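Prustari Bodenempfänger für Luftraumbeobachtung

Hersteller: Brernent
Vertrieb: Skolo Funktechnik
Preis: 2.878 Euro zzgl. MwSt. und Versand
Preisstand: Freitag, 9. Dezember 2022

Beschreibung | Technische Daten | Lieferumfang | Zubehör

Der Prustari ist ein ortsfester Empfänger für Transpondersignale auf 1090 MHz. Er zeichnet die von Luftfahrzeugen ausgesendeten Positions-, Höhen- und Kennungsdaten auf und stellt sie im lokalen Netz zur Verfügung. Eingesetzt wird das Gerät an Flugplätzen ohne eigenes Radar, in Redaktionen und Forschungsstellen, die Flugbewegungen in Grenz- und Krisengebieten auswerten, sowie bei Behörden, die Vorfälle im Luftraum nachträglich rekonstruieren müssen.

Bei Zwischenfällen zwischen zivilen und staatlichen Luftfahrzeugen liegen die Darstellungen der Beteiligten oft weit auseinander. Mit einer eigenen Aufzeichnung lassen sich Kurs, Höhe und Geschwindigkeit des zivilen Flugs prüfen, soweit dieser im Empfangsbereich lag. Militärische Maschinen senden häufig keine Positionsdaten. Der Prustari kann sie dann nicht darstellen. Fehlt ein Luftfahrzeug in der Aufzeichnung, ist das also kein Beleg dafür, dass es nicht da war.

Jeder empfangene Datensatz erhält einen Zeitstempel aus dem eingebauten Satellitenempfänger. Die Rohdaten werden unverändert abgelegt, gefilterte Ansichten entstehen erst in der Software. Eine Prüfsumme je Stundendatei macht spätere Änderungen erkennbar. 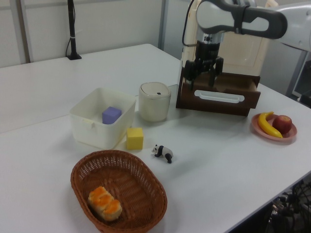 Die Reichweite sei an seinem Standort gut, die Einrichtung der Zeitzonen dagegen umständlich, schreibt ein Kunde in seiner Bewertung; er habe alle Anlagen auf UTC umgestellt und rechne erst im Bericht in Ortszeit um. Die Exportfunktion nutze er täglich. Wünschen würde er sich eine Suche nach Rufzeichen über mehrere Tage hinweg.

Zur Zeitzone: Ab Werk ist die Ortszeit des Browsers eingestellt. Unter Einstellungen > Anzeige kann auf UTC umgestellt werden, die gespeicherten Daten sind davon nicht betroffen. Die tagesübergreifende Suche nach Rufzeichen ist in der Auswertesoftware Lemma enthalten, die als Zubehör erhältlich ist. Ein Update der Gerätesoftware ist für März angekündigt.

Technische Daten

Empfangsfrequenz: 1090 MHz
Reichweite: bis 209 km bei freier Sicht und Antenne auf dem Dach
Zeitbasis: integrierter Satellitenempfänger, Antenne abgesetzt
Speicher: wechselbar, Ringspeicher oder Stopp bei vollem Speicher
Schnittstellen: Ethernet, USB
Stromversorgung: Netzteil oder PoE
Ausgabeformate: CSV, JSON, KML
Bedienung: über Browser, Sprachen Deutsch und Englisch
Gehäuse: Metall, für Wand- oder Schrankmontage
Garantie: 5 Jahre auf das Gerät, Antennen ausgenommen

Die tatsächliche Reichweite hängt von Gelände, Bebauung und Flughöhe ab. Tief fliegende Maschinen werden hinter Höhenzügen nicht erfasst. Bei Kabellängen über zehn Metern empfehlen wir den Vorverstärker.

Lieferumfang

Empfänger Prustari
Dachantenne mit Masthalterung
Antenne für die Zeitbasis
Antennenkabel
Netzteil
Kurzanleitung (gedruckt), Handbuch als PDF

Zubehör

Auswertesoftware Lemma, Einzelplatz
Vorverstärker mit Bandfilter
Überspannungsschutz für die Antennenleitung
Ersatzspeicher

Rechtliche Hinweise

Empfang, Speicherung und Weitergabe von Transponderdaten sind nicht in allen Ländern gleich geregelt. Vor der Inbetriebnahme ist zu klären, welche Vorschriften am Aufstellungsort gelten. Für Lieferungen außerhalb der EU prüfen wir jeden Auftrag auf Ausfuhrbeschränkungen und benötigen dazu eine Endverbleibserklärung. Der Empfänger ist nicht zur Flugsicherung oder Staffelung von Luftfahrzeugen zugelassen.

Lieferzeit und Rückgabe

Lieferzeit innerhalb Deutschlands derzeit 6 Wochen. Firmen und Behörden beliefern wir auf Rechnung. Geräte aus der Vorführung sind auf Anfrage erhältlich, auch für eine befristete Miete. Rücksendungen bitte vorab anmelden und die Gerätenummer angeben, sie steht auf der Unterseite des Gehäuses.

Angebot anfordern | Handbuch herunterladen | Zur Übersicht Empfangstechnik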